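The Usuga 6 arrived on a Saturday, three weeks after I had ordered it, and I have now worn it long enough to correct two things I said in the comments under my previous post. I wrote that the case was full steel. It isn't. The bezel and case back are steel, the middle section is resin, and the join is hidden under the lugs where you only find it with the strap off.

The shop listing is at fault here, at least in part. It says "steel case" in the heading and "steel/resin" in the table further down. Birdie Obi spotted the second line and wrote to Usuga's service desk to ask which was right. The reply said the table was correct and that the heading would be changed. It hasn't been yet.

My second mistake was the module. I assumed it was the same one used in the older Runavitz, as the dial layout is nearly identical and the hands park in the same place when you press the light button. The number stamped on the back is 1,576, and the Runavitz carries a different one. There are three differences I can confirm by using both:

- The new module keeps the countdown timer running when you switch to world time. The old one resets it.
- The hands can be aligned one at a time. On the Runavitz the minute hand drags the hour hand with it.
- The light stays on for a shorter time, with no setting to extend it.

The last of these is a step back. I read the time at night more often than I use a countdown, and the display fades before my eyes have settled on it.

**Timekeeping**

I set it by hand against a time signal at 8 in the morning and left radio sync off. After a full month it was 6 seconds fast, which is inside the figure printed in the manual. I then turned sync on and left the watch on the windowsill overnight. It failed the first night and worked on the second, with the watch turned so that 12 o'clock faced the glass. Benito Montes has the same model in Closcombe and gets a signal every night from inside a drawer, so I put my result down to the house.

**Strap**

The supplied strap is stiff and slightly too long for me. The lug width is a standard one, despite the notched ends, but a plain strap leaves a gap at each side wide enough to see the spring bar. Jakumier makes an adapter that fills it. I have fitted a pair and they sit flush on the lower lugs and slightly proud on the upper ones – visible if you look for it, and it doesn't catch on a cuff. Use a thin-ended tool for the bars. The standard fork is too wide for the slot and will mark the resin.

**Case back**

Four screws, all the same length, with a flat gasket underneath. I opened mine to check the cell type, as the manual only says "rechargeable". The gasket came up with the back and had to be seated again with a little silicone grease. Tighten the screws in a cross pattern and stop when you feel them bite. There is a sticker over the module that says not to remove it, and I didn't.

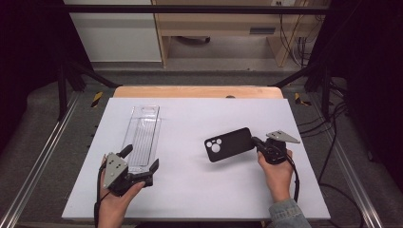
*Clear ridged tray, left side of the white board.*

**Price**

I paid full price. The negative-display version is said to be a run of 500, although the only source I have for that is a dealer's newsletter, and the one I handled had no number on the back. I would want to see one marked before paying extra for it. The display on that version is also harder to read indoors, so the standard one is the better buy unless you particularly want the colour.

I have had two questions by email about water resistance after the back has been opened. I don't have a pressure tester and can't answer for mine. I am treating it as splash-proof until it has been checked, and it comes off before I swim.

Next I want to compare the two modules for current draw with the light on. My meter's lowest range is too coarse for it, so that will wait until December, when I can borrow a better one. If anyone has a Usuga 6 with a module number other than 1,576, please leave it in the comments along with where the watch was bought.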